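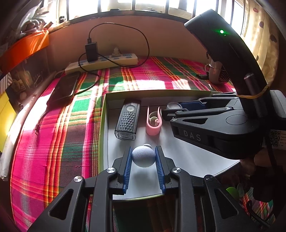

Gripper keeps letting go halfway through a lift

Has anyone had a hand-held gripper that closes fine, holds fine, and then just gives up? I've got two of them and only one does it. It'll pick a thing up, carry it for a bit, and then the jaws relax as if someone's told them to, and whatever I had goes rolling off under the furniture. I've been practising with small stuff out of a shallow box on the table, and the white ball between the blue pads is the worst offender by miles. The pads are ribbed and they stand nearly upright on it, so I don't think the angle's wrong. A flat thing like the torch, or that pink clip, it'll usually manage. The log says fault 2674 every time and the Midness handbook only lists codes up to 900, which is no use to me at all. No error light, no beep. It started in March, after I'd swapped the pads over between the two (I know, I know). I've wiped the pads, charged everything overnight and tried a different cable. Any ideas before I take it to bits?

Fulgencio Carrillo

Monus

Mine did this and it was grip force. Turn it up.

Alvarado

I wouldn't just turn it up, you could end up squashing things or your own finger! Codes over 900 come from the motor board, and they're not in the handbook (there's a separate sheet for them, ask support and they'll send it). 2674 is the hold current cutting out. The motor thinks it's been stalled too long, so it lets go to save itself.

Why would one do it and the other not? My bet is the pads. If you swapped them and one isn't pushed right home, the jaw reaches its stop a hair early and the motor sits there straining against it the whole time. Flat things don't need much squeeze so you get away with it, but something round and a bit slippery wants a steady hold.

Switch it off properly first, and take the battery out if yours comes out. I got a nasty nip from one that I thought was asleep. Then pull both pads off, look for grit or old glue in the slot, and press them back until they click. Work the jaws by hand and feel whether one side is stiffer. If it is, it's probably a pivot that's been done up too tight, and a quarter turn back sorted mine.

After that, run the zeroing routine with nothing in the jaws. Set the force to 70 and try 5 lifts over something soft. If it still drops, stop using it and send it in.

Dorelora

Agree with the pads answer. Also check it's not getting too warm if you work next to a sunny window, mine sulks all summer. Which firmware are you on? The one before last had a timer bug that looked a lot like this, though I can't remember if it gave the same number.

Fulgencio Carrillo

Left pad wasn't home! There was a crumb of old glue behind it. Zeroed it and it's done the 5 lifts without dropping the ball once, so I'll leave it at 70 and see how it goes. Still waiting on support for that sheet. Will check the firmware tonight.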